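Putting Together the Horniscombe Story Book: Project Report
Iresha Munshi, Group 4

When our tutor said we could do "anything with an outcome" for the second-year project, I wanted to make a book straight away. A proper one, with a spine! Mitali Matubbar and Rafsan Thambiah said yes before I'd finished explaining it, and Nusrat Talukder joined a week later once she'd checked there would be no public speaking (there was a bit, sorry Nusrat).

The plan was an anthology of short fiction by people who live in or near Horniscombe and had never been in print before. We set a limit of 2,000 words per story and no theme. Rafsan argued hard for a theme. He wanted "tides", and I still think half the entries would have been about drowning.

We put up posters in the library, the launderette and both chip shops, and Mitali wrote to the evening writing class run by Dilruba Begum, who was lovely about it and read our rules out at the start of her session. By the closing date we had 40 stories. I had secretly expected ten.

Reading them

All four of us read everything with the names taken off. We each gave a yes, a maybe or a no, with one sentence to say why. The sentence turned out to be the useful bit. Nusrat and I disagreed about nearly every ghost story, but when we compared our sentences we were often bothered by the same paragraph and she just minded it less than me.

We ended up with 18 stories. The hardest one to turn down was about a bus driver called Hettiarachchi who learns the trombone, which was very funny for four pages and then stopped dead. We wrote back asking if the author would like to have another go at the ending, but they'd rather leave it as it was – fair enough, it's their story. 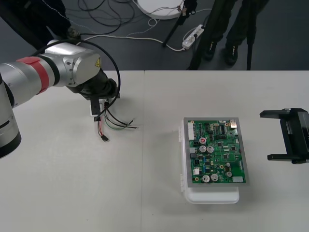
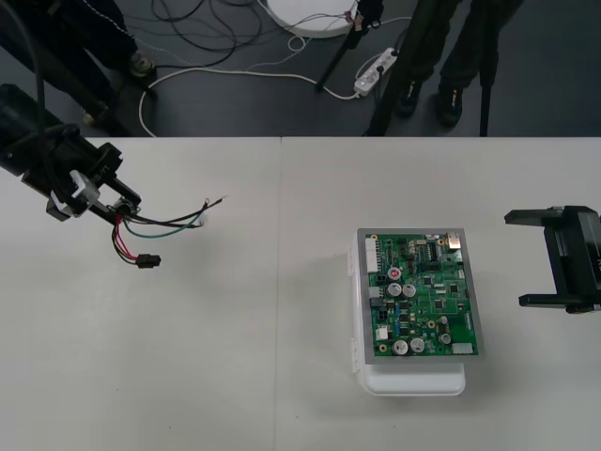 Wires held in a gripper over the white table, in both pictures.

Editing

I did most of the line editing and I was too heavy-handed to begin with. My first set of notes on a story called Gurkotero came to more pages than the story did. The author answered every single point, very politely, and I felt awful. After that we agreed a rule: spelling and punctuation we could just fix, anything else had to be put as a question. The replies got much friendlier.

Running order took us two whole evenings on Rafsan's floor with the titles on bits of paper. We opened with the shortest piece and kept the two divorce stories well apart.

Layout and printing

Mitali taught herself the layout software and chose a typeface called Stenik for the headings, which I loved and Nusrat said looked like a dentist's sign. It stayed. The first proof had the page numbers on the inside edge, so you had to bend the book open to see them, and one author's name was spelt two ways. Please, if you do this, get somebody from outside the group to check the names.

We printed 24 copies for the launch in November. Every contributor got one and the rest went to the library and Dilruba's class.

What I'd change

I'd leave more time between the proof and the print deadline, and I'd send the turned-down writers a proper comment each instead of the same short letter. Rafsan has already started a list of themes for a second volume. Tides is at the top.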